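Small planes, long days: the island hop from Brendville to Stavstead

By Hiyori Honda
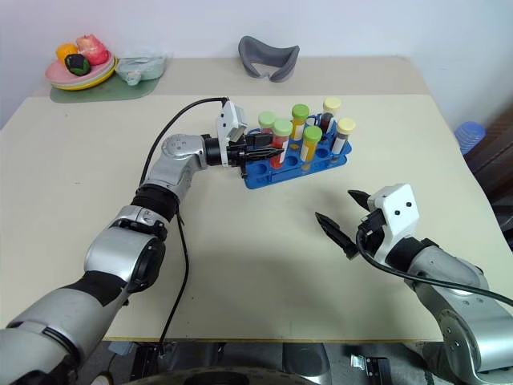
Sixteen seats and a window each

I had wanted to fly the Skerura run for years, and it's even better than I hoped. The aeroplane has 16 seats, single file down each side, so everyone gets a window (and a bit of elbow room, if you travel light). You board from the apron at Brendville, up six steps, and the captain turns round in her seat to say good morning!

The first leg to Skerura takes 30 minutes, nearly all of it low over water. On a clear day you can pick out the lighthouse before the wheels have finished coming up. Then comes a quick stop, a few mailbags off, a few passengers on, and away again.

The second leg is the one people talk about. It lasts 14 minutes and ends with a tight left turn round the hill above Stavstead, the runway sliding into view just past the wingtip. Crosswinds are common there, and the crews train for them all winter. I grinned the whole way down.

Nakajima Air runs the service daily, with extra flights in August for the sailing week. Seats on the left go first, so check in early. Bags over the limit follow on the evening flight, and the café at Stavstead will look after you while you wait – try the fish soup.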